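Search this site Enter keywords Go

Liviu Nedelcu keeps his dead hard drives in a bread bin. There are 54 of them, and he'll tell you the make and the cause of death of most of them if you let the coffee go cold.

"That one was dropped, that one was dropped, that one was in a car in July," he says, picking through the top layer. "And that one is perfectly fine. I just can't prove it."

Nedelcu runs Brammont, a data recovery and backup shop with two workbenches and a doorbell that plays half a tune. I went to ask him about portable drives, and in particular about the Tostik, the pocket-sized SSD that half of his customers seem to have bought last November. He has opinions on it, few of them printable in the first ten minutes.

"The drive is good," he says eventually. "I want to be fair. The cable is a crime."

The cable in question is the length of a finger and comes in the box. Nedelcu says most of the Tostiks brought to him as dead are brought back to life with a longer cable from his drawer. He charges for that. "I charge less than they expect and more than I should."

He keeps a log, as you'd guess. Since he opened he has taken in 2,792 drives of all kinds and got something readable off 2,681. I say that sounds like a very good record. He says something readable can mean a folder of fonts.

His own backups go to a pair of plain desktop drives in Prilavell enclosures, swapped every 24 days. Why 24? "A month is too long and three weeks sounds like a prescription." One goes home with him in a lunch bag. The other stays in the shop, behind the paint.

What about the cloud? He looks at me the way a dentist looks at toffee. He does use it, for invoices, and he pays for Stefanou Sync for his mother, who has filled it with pictures of other people's gardens. For big video files he thinks it's hopeless on an ordinary home connection. "You start the upload, you get married, you have children, it says nine percent."

So what should an ordinary person buy? Two drives, he says, from two different makers, neither of them the cheapest on the shelf. Copy everything to both and open a few files now and then to see that they open. He doesn't care much about speed. People come in quoting numbers off the box at him, and then plug the thing into the slowest port on the laptop.

The doorbell plays its half a tune. A man has come in holding a Tostik, with the short cable still attached. Nedelcu is already opening the drawer. 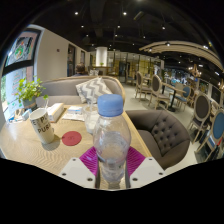

Swapped the cable on mine after reading this and it still drops out whenever I copy more than a few gigs, so I'm not convinced it's only the cable. Does he ever see the port on the drive itself go loose? Mine wobbles.
Dana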